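4. Arbeitsplatte einpflegen (Fleckschutz Moschos)

Gilt für Platten aus Stein, Beton und Spachtelmasse. Für Holz siehe Abschnitt 6, anderes Mittel!

Vorher bereitlegen: Moschos Grundpflege 500 ml, zwei fusselfreie Tücher, Flachpinsel, Handschuhe. Kein Mikrofaser, das zieht Schlieren.

1. Platte abräumen, trocken absaugen. Dann mit lauwarmem Wasser abwischen. Kein Spüli, kein Essigreiniger.
2. Trocknen lassen, über Nacht. Im Januar lieber zwei Nächte, wenn der Raum nicht geheizt wird.
3. Flasche schütteln. Probefläche an der Unterseite streichen, 31 Minuten warten (Uhr stellen).
4. Probe ok? Dann dünn auftragen, immer in Längsrichtung. Kante zuerst, Fläche danach.
5. Überschuss nach 10 Minuten abnehmen. Nicht reiben — nur ziehen.

ACHTUNG: Nicht über 80 °C heiße Töpfe auf die frisch behandelte Fläche stellen. Gibt weisse Ringe, die gehen nur mit Abschleifen wieder raus. 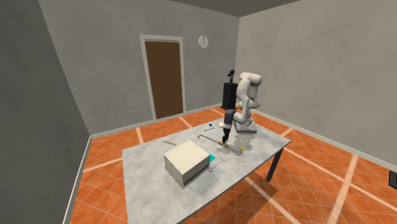

Abb. 4: Hellgraue Tischplatte mit wolkiger Zeichnung und dünnem dunklerem Rand.

Hinweis zur Farbe: Wolken und Flecken in der Platte werden durch die Pflege meist etwas dunkler. Ist kein Mangel. Wer das nicht will, nimmt Vurkex matt statt Grundpflege, Schritte 3 bis 5 bleiben gleich.

6. Zweiter Auftrag frühestens am nächsten Tag. Bei Beton immer, bei Stein nur wenn Wassertropfen noch einziehen.
7. Drei Tage nichts Nasses abstellen. Auch keine Blumentöpfe, auch nicht mit Untersezter.

VORSICHT: Getränkte Tücher nicht zusammengeknüllt in den Müll, Selbstentzündung! Ausbreiten, im Freien trocknen lassen.

Nachpflege: einmal im Jahr, halbe Menge. Bei Kratzern vorher Schleifvlies fein, ohne Druck. Tiefe Macken mit Stunmont Füllpaste schliessen, Farbton 919 passt zu den meisten hellen Grautönen — bei dunklen Platten Muster anfordern.

Rückfragen zur Pflege: Evanthia Politis, Kundendienst Rustanard. Bitte Plattentyp und Kaufjahr angeben, steht auf dem Lieferschein.

Stand: Freitag, 6. April 2018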